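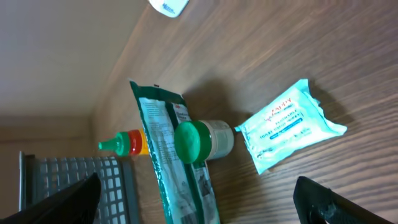
## Avaliação do kit de pinça Ullo, versão de dois dedos, em uso num clube de robótica escolar

16/09/2018

Equipamento avaliado: pinça paralela Ullo com suporte de punho para câmera, montada num braço de mesa Surkdale de seis eixos. O clube usou o conjunto durante um semestre, na preparação para a prova de arrumação de objetos domésticos da Taça Vukadinović. O texto trata só da pinça e do software que a acompanha. O braço já era do clube e fica para outra avaliação.

### Conteúdo da caixa

- corpo da pinça com motor e redutor montados
- dois dedos rígidos pretos, mais um par sobressalente
- flange de adaptação
- suporte de câmera, sem a câmera
- cabo de alimentação e dados
- folha de montagem, em inglês e alemão

Os parafusos da flange vêm num saco único, com dois comprimentos misturados. A folha não diz qual vai em qual furo. Os mais curtos são os do lado do motor; com os longos nessa posição, a carcaça não fecha.

### Montagem

Uma aula dupla foi suficiente para a parte mecânica. A fiação levou mais tempo: o cabo fornecido é rígido e, com o punho girado ao limite, puxa o conector. Substituímos por um cabo flexível da Fletex com alívio de tração e o problema desapareceu. Quem comprar o kit deve incluir esse cabo no orçamento desde o início.

A calibração de abertura é feita pelo utilitário do fabricante. São 5 posições, gravadas em sequência, e o procedimento precisa ser repetido a cada troca de dedos. O utilitário não avisa quando a calibração gravada é a de outro par. Adotamos uma etiqueta em cada par, com o nome do arquivo correspondente.

### Tarefa de teste

A prova pede que o braço recolha itens de uso doméstico espalhados sobre uma mesa e os coloque num cesto. Treinamos com um cesto plástico cinza de laterais vazadas, apoiado sobre um tampo de madeira, e com embalagens de farmácia e de banheiro: um pacote de lenços umedecidos, uma embalagem comprida e achatada de borda verde-escura, um potinho cilíndrico de tampa verde e um frasco pequeno com bico cônico, também verde. A disposição mais difícil do treino é aquela em que o potinho fica deitado sobre a embalagem comprida e o frasco, deitado ao lado, tem parte do corpo encoberta por ela.

Cada rodada tem limite de 3 minutos. O regulamento não impõe ordem de recolhimento, mas desconta pontos por item derrubado da mesa.

### Desempenho por tipo de objeto

**Cilindros rígidos pequenos.** Bom resultado quando os dedos fecham perpendicularmente ao eixo. Com desalinhamento maior, o cilindro rola antes do segundo contato. Baixar a velocidade de fechamento para 50% do valor de fábrica reduziu bastante esse comportamento.

**Embalagens planas.** Ponto fraco do kit. A ponta dos dedos é angular e não entra por baixo de um objeto fino encostado na mesa. A solução do clube foi empurrar a embalagem até a borda do tampo e pegá-la pela parte em balanço. Funciona, mas consome tempo e aumenta o risco de queda. Um par de dedos com ponta em cunha resolveria; o fabricante não oferece.

**Pacotes macios.** O pacote de lenços deforma e se acomoda entre os dedos. A leitura de corrente do motor sobe devagar e o limiar padrão de "objeto preso" dispara tarde. Foi preciso criar um perfil separado, com limiar menor.

**Frascos com bico.** A pega pelo corpo é estável. Pela tampa, que é cônica, o frasco escorrega para fora em quase todas as tentativas. O programa dos alunos passou a descartar qualquer pega cujo centro caia sobre o terço do bico.

### Câmera de punho

O suporte deixa os dois dedos visíveis na parte inferior do campo, o que é útil para conferir o alinhamento na aproximação. Em contrapartida, o dedo esquerdo costuma encobrir um pedaço do cesto justamente na hora do depósito. A inclinação do suporte é fixa. Calços impressos pelo clube permitiram abrir o ângulo e recuperar parte dessa área.

Com iluminação quente e fraca, a segmentação por cor teve dificuldade em separar as sombras do veio da madeira. A tampa verde brilhante foi detectada sem problema; o corpo translúcido do mesmo pote, não. Os alunos passaram a estimar a posição do pote a partir da tampa, com um deslocamento fixo ao longo do eixo. Para um objeto conhecido serve. Para a categoria livre da prova, em que os itens são sorteados, não serve.

### Software

A biblioteca em Python está bem organizada e os comandos de abrir, fechar e ler corrente respondem sem atraso perceptível. A documentação cobre as funções básicas e ignora os códigos de erro. O mais frequente no nosso uso foi o 144, que interrompe o movimento e só é limpo com reinício da alimentação. Pelos testes do clube, aparece quando um comando de fechar chega durante uma abertura ainda em curso. Uma espera entre os dois comandos evita a falha.

### Desgaste

Depois de cerca de um semestre, os dedos mostram riscos na face interna e nenhuma folga mensurável na articulação. A rosca plástica do suporte de câmera espanou na segunda remontagem. Foi trocada por inserto metálico.

### Conclusão da avaliação

Recomendado para clubes que já tenham braço e alguém com prática de bancada. Para turmas iniciantes, a falta de documentação de erros e o cabo inadequado pesam demais. O clube mantém a pinça para a etapa de janeiro, com dedos em cunha de fabricação própria, ainda em desenho.

Pendências:

- medir a repetibilidade de abertura com o par sobressalente
- testar revestimento de silicone nas pontas
- confirmar com a organização se calços no suporte contam como modificação do kit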